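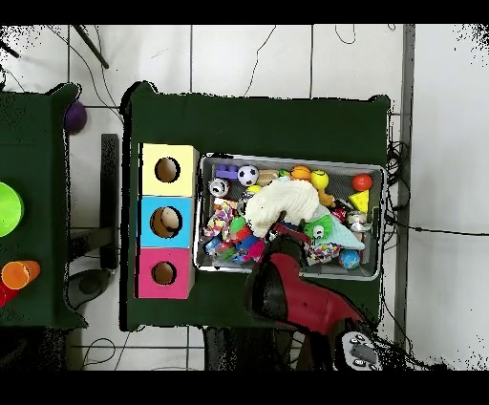 朋友们好，下个月Jurnau老城要办一个活动，叫"开门的院子"。我看到中文的消息很少，所以自己写一串，给住在这里和想来玩的朋友参考。中文不是我的母语，如果有的句子不自然，请多包涵，也欢迎在下面改正。

先说是什么。五月的一个晚上，老城的居民、小店和饭馆会把自己的院子打开，让路过的人进去坐一坐。有的院子放一张桌子和一壶茶，有的院子展览旧照片，有的院子只是院子，进去看看墙和树就可以了。不收门票。

去年第一次办，我是偶然碰到的。我下班以后去买面包，面包店后面的门开着，里面有人在包香草，就把我叫进去了。我在这个城市住了很久，从来不知道那个门后面有一口井。

今年报名的院子原来是30个。上个星期有一家因为屋顶要修，退出了，现在是29个。市政府网站上的旧名单还写着那一家，在磨坊街的尽头，请不要白走一趟。

时间：下午五点开始，晚上十点关门。不过每个院子自己决定几点结束，有小孩的人家可能早一点。地图上每个院子旁边都写了时间，出门以前最好看一下。

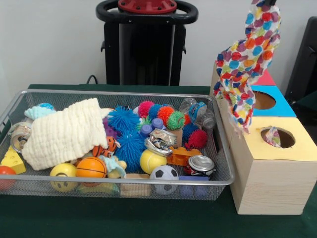 阅读全串需要：七分钟

地图一共印了1,000份，在四个地方可以拿：旅游咨询处、图书馆的入口、火车站的售票窗口，还有Prasertsri饭馆的柜台。去年的地图下午六点已经没有了，很多人拿着手机拍别人的地图。如果您是一家人一起来，请拿一份就好。

关于Prasertsri，多说两句。这是老城里的泰国饭馆，他们的院子平时是放空瓶子和自行车的地方，客人看不见。为了这个晚上，他们准备卖一种小份的椰子甜汤，还有烤糯米。我上次去吃饭的时候问过，老板说不接受预订，来了排队。

有人在私信里问我，这个活动和秋天的市集有什么不同。市集在广场上，摊位要付租金，卖的东西比较多。院子的晚上，大部分人家不卖东西。我自己的理解是：市集是去买，院子是去做客。做客的意思也包括要小声一点，因为楼上可能有人在睡觉。

路线怎么走？没有规定的方向。我的建议是从河边开始，往上走，最后到教堂后面。原因很简单，上坡的路在天还亮的时候走比较舒服，石头路晚上不好看清楚。穿平底鞋。我去年穿了新皮鞋，走到第六个院子就想回家了。

如果您只有一个小时，我会选这三个：染布坊的院子（挂着的布很长，风一吹非常好看），老药店的院子（有一个很小的药草园，每一种都写了名字），还有小学后门的院子，那里有学生读自己写的诗。诗是当地语言的，但是学生会把纸发给大家，可以慢慢查字典。

带小孩的朋友请注意：染布坊里有台阶，没有扶手，婴儿车进不去。药店和小学都可以进。地图上有一个轮子的标志，表示地面是平的。这个标志今年才有，是去年很多人写信提意见以后加上的，我也写了一封，写了整整一个晚上。

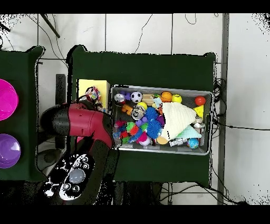
再说交通。老城那天下午四点以后不让汽车进，住在里面的人也要把车停在外面。公交车会改道，不经过喷泉那一站，要在邮局下车。从邮局走过来，一条直路，不会迷路。

从Flovholm来的朋友可以坐船，单程40分钟。最后一班回去的船是晚上九点半，所以您大概看不到十点关门的样子。船票可以在船上买，但是船员只收现金，请准备零钱。我有一次拿着卡站在那里，后面的一位太太替我付了，我到现在还觉得不好意思。

坐船还有一个好处：从水上看老城，您可以看见一些院子的背面，有葡萄架和晒衣服的绳子。到了以后再从正面走进去，心里会有一张图。我很喜欢这样的顺序。

下雨怎么办。小雨照常，大雨改到第二天同一个时间。是否改期，中午十二点以前会贴在图书馆的门上，旅游咨询处的电话也可以问。请不要相信群里转来转去的截图，去年有一张截图是假的，害得几位老人在家里等了一晚上。

吃的东西。除了Prasertsri，我知道的还有面包店的洋葱饼，河边咖啡馆的冷汤，和一家肉店院子里的烤香肠。吃素的朋友，洋葱饼里有一点点咸肉，要先问一下有没有不放肉的。喝水的话，教堂旁边有公共水龙头，带自己的杯子最方便。

关于拍照。这里毕竟是别人的家。地图背面写了，拍院子可以，拍人要先问。我觉得再加一条比较好：窗户里面不要拍。我认识的一家邻居今年差一点不想报名，就是因为去年有人把他们的厨房放到网上。
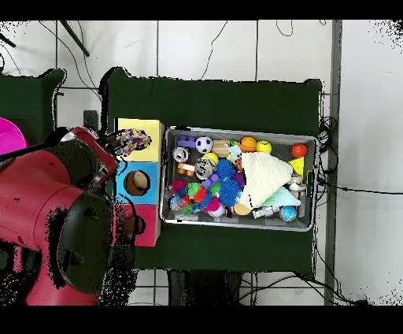 还有卫生间的问题，每年都有人问，却没有人愿意写出来，那我来写。公共卫生间在图书馆一楼，那天会开到晚上十点半。船码头也有一个，但是比较小。请不要去敲人家的门借用，虽然很多人会客气地说"可以"。

语言方面。大部分院子的主人讲当地语言，年轻人会一些英语。会讲中文的我只知道一家，在裁缝巷，是一对开茶叶店的夫妻。他们的院子里会泡三种茶，您可以坐下来听他们讲。凳子不多，坐一会儿请让给后面的人。

如果想帮忙，旅游咨询处还在找人站在路口指路。两个小时一班，发一件背心和一张饭券。要求是认识老城的路，能说简单的当地语言。我报了晚上七点的那一班，站在邮局前面。您下车如果看见一个人拿着地图倒过来看，那可能是我，请过来打个招呼。

补充一点：刚才有朋友问狗可不可以进。每一家不同，地图上没有写，要看门口有没有贴纸。绿色的贴纸是可以，没有贴纸就是请把狗留在外面。染布坊有两只猫，所以一定不可以。

再补充：自行车请不要锁在院子门口的铁栏杆上。邮局后面有停车架，位置够用。去年有一辆车挡住了老药店的门，店主等到半夜，车的主人才回来。

更正：上面我写地图在"火车站的售票窗口"，刚刚有人告诉我，售票窗口下午三点就关了。三点以后请去旁边的报刊亭拿，是同样的地图。谢谢这位朋友提醒。

我会在活动以前再看一次名单，如果院子有变化，就在这一串下面继续写。有问题请留言，我下班以后一个一个回答。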